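Search jobs, keyword or location

Careers > Catering and Hospitality > Automation and Training

Station Lead, Assisted Plating
Sellska Contract Dining, Karadby Central Kitchen
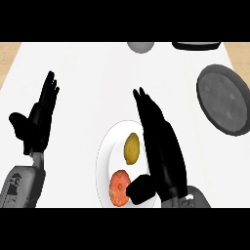
Table-setting exercise in simulation, with the right robot hand at the plate.

Sellska Contract Dining invites applications for the position of Station Lead, Assisted Plating, at its Karadby central kitchen. The position is full time and permanent. Two appointments will be made.

Background

The Karadby kitchen prepares and plates meals for offices and conference venues. Since January, the plating line has been preparing for the introduction of two-armed robots under the Tresivon program. Exercises are built and tested in simulation before they are tried in the kitchen, and plating staff are asked to comment on them at each stage. The Station Lead will be the main link between the people on the line and the engineering team.

The arms are intended to take over repeated placing of whole fruit and side items during long runs. Portion checks, garnish, allergen control and final approval of every tray will remain with kitchen staff. No plating position at Karadby will be closed as a result of the program. Some duties and shift patterns will change, and the Station Lead is expected to explain these changes clearly and to report concerns raised by colleagues.

Duties

The Station Lead will:
- supervise a team of nine plating assistants on the early shift;
- review simulated exercises with the engineers and point out where hand positions, plate layout or order of work would not suit a real service;
- stop the station whenever safety or food quality requires it;
- keep the shift log in Yook, the scheduling system used on site;
- train colleagues to work beside the arms, including cleaning and restart procedures;
- attend the monthly staff meeting on working conditions.

Requirements

Applicants must have experience in a high-volume kitchen, including time spent supervising others, and a current food safety certificate. They must be able to give clear spoken and written instructions. Experience with robots or programming is not required. Full training is given on paid time during the first 30 days.

The work involves standing for long periods and lifting trays. Adjustments can be discussed at any stage of the process.

Terms

Shifts begin at 5:30 a.m. Meals on duty, work clothing and laundry are provided. Current plating assistants at Karadby are encouraged to apply and will be considered on the same terms as outside applicants. Training hours count toward seniority.

How to apply

Please send a resume and a short letter describing your kitchen experience to Lerato Cele, Staffing Office. Applications must be received by 10 February 2023. Questions about the station and the daily work may be directed to Kamol Bunnag, Kitchen Operations. Selected applicants will be invited to a kitchen visit and an interview of up to two hours.

Tags: kitchen jobs, shift work, training provided, robotics
9 shares | 0 comments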